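Late licences: it's a yes (mostly)

Well, they voted. If you've been reading these for a while you'll know I have been going on about the Bandville late licence since last September, and on 16th April the council finally put its hands up for it, 19 to seven. I was in the public seats with a flask and a cushion, having learnt my lesson about those benches at the budget meeting, and I didn't get home until gone eleven.

So what did they agree? Cafés, restaurants and small bars inside the old town boundary will be able to apply for a single licence that lets them sell alcohol until one in the morning, with tables outside until eleven. At the moment you need two separate permissions from two separate offices, and the outside one has to be renewed every summer as if the pavement might have moved. Under the new scheme it lasts three years. The fee is £200 for anywhere small, and more for bigger places, though how much more is one of the many things they've left for later.

And there are a lot of things left for later! That's my main grumble. The vote says the new licence will exist. It doesn't say who decides between applications if too many come in from the same street, or what counts as a small place, or whether takeaways can have one. There was an amendment to settle the takeaway question there and then, and it had quite a bit of support from both sides of the room, but it was withdrawn before anyone could vote on it. The details go off to be written over the summer and come back to full council in September. Until then the old rules stand, so please don't go ordering extra chairs.
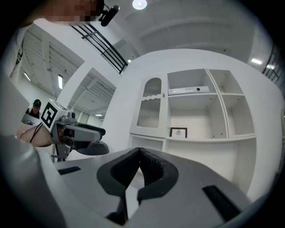

Two hand-held grippers, the nearer one showing its black fingertip pads.

I should say where I stand, for those who are new. I'm in favour, with wobbles. I live on the corner above Sarıgül, where I've eaten more lentil soup than is probably good for a person, and I'd be very happy to see them open past ten. They already have the customers for it. On a warm night people stand about on the pavement after closing looking a bit lost, and then they wander up the hill to the chains by the station and spend their money there. I also have a bedroom at the front of the building, hence the wobbles.

Noise took up most of the debate, as you'd expect. The council had 108 written responses to the consultation, and from the summary in the papers the bulk of them were about noise in one way or another, including from people who supported the change. The councillors against weren't being killjoys, I thought. One made a very fair speech about Eso Lane, where the houses are so close to the tables that you could pass the salt through a window. He wanted a street by street list written into the scheme from the start. He lost, but the officers have been told to look at it, and I hope they really do look at it and don't just say they have.

The other argument was about Lasico. They own the covered market and, I think, most of the units around the back of it, and there's a worry that one landlord could end up holding a great stack of the new licences and renting them out with the premises. Their letter to the council said licences would stay with the tenants. Fine, good, but a letter is a letter and I'd like to see it in the rules. There's talk of a limit on how many any one owner can hold, and if you only have the energy to write to your councillor about one thing this year, I'd make it that.

What else... The clean-up money. Part of every fee is meant to go on early street cleaning, which got a small cheer from the back. I asked in the corridor afterwards whether the money would be kept in its own pot and got a long answer with no yes in it.

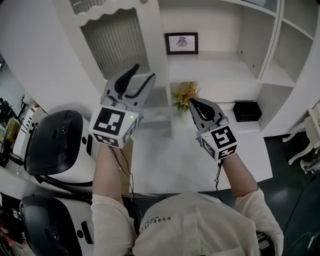 A gripper in each hand, with a marker cube at the base of the left one.

For anyone who runs a place and is wondering what to do now, my advice for what it's worth: keep your current permissions going. Don't let the summer pavement one lapse on the strength of this vote. If the September vote goes through without a hitch, the first applications open in the new year, and I understand that existing holders will be able to move across without paying twice. That was said out loud in the meeting, by the cabinet member, and it's in my notes with a big ring around it, but it isn't in the printed papers.

For everybody else, the draft rules will be on the council website before they go to the vote, and there will be another short consultation. It's online, though you can get a paper form from the library desk if you ask (they keep them in the drawer, I don't know why). I'll put a reminder in here when it opens.

A couple of you wrote asking whether this affects temporary event notices, such as the street party or the school fair. It doesn't, those carry on exactly as before. And to the reader who asked if one in the morning means last orders or everybody out, it means last sale, with half an hour for drinking up. I had to check that twice myself.

Next time: the parking permits, sorry in advance.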